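Zendham grasping notes: fewer demonstrations, wider starts

I spent most of October on one question: how many demonstrations does the policy need before it can pick up a part it has already seen, from a position it hasn't? The setup is plain. Parallel gripper, green cloth on the table and behind it, a few white parts. The policy is the small one from the Plurkex code, trained from scratch each time.

I recorded 200 demonstrations and trained on all of them. Then I threw most away and trained again on 18, picked so the starting positions of the parts were as far apart as I could get them. Both versions got the same test of 118 attempts. The full set did better, but only by 5 successful grasps. I had expected a much larger gap.

Almost all of the lost grasps were on parts lying on their side with a thin end pointing away from the gripper. The fingers come down over the thick end, close too early and push the part along the cloth. Adding more demonstrations from the same few positions did nothing for this. I tried it twice.

The other thing that mattered was the starting height. If every demonstration begins with the fingers at the same height, the policy copies that and hesitates when it starts higher. I now change it between recordings.

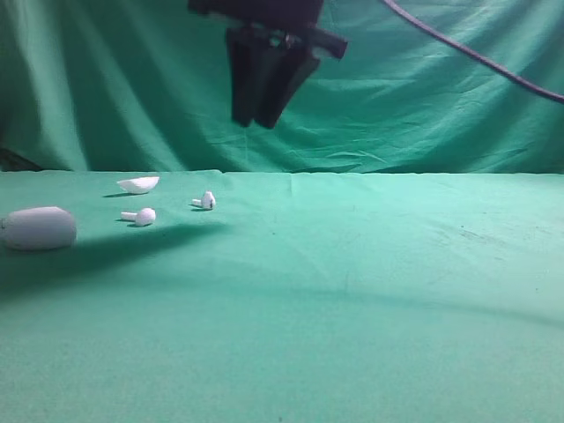
Vlachopoulos wrote back after reading a draft of these numbers that the comparison isn't fair until the 18 are also picked at random, several times over, because a lucky choice could explain the whole result. I agree, and that run is next. It will take most of a Saturday.

After that I want to repeat both trainings with the Tultlow fingers, which are narrower at the tip.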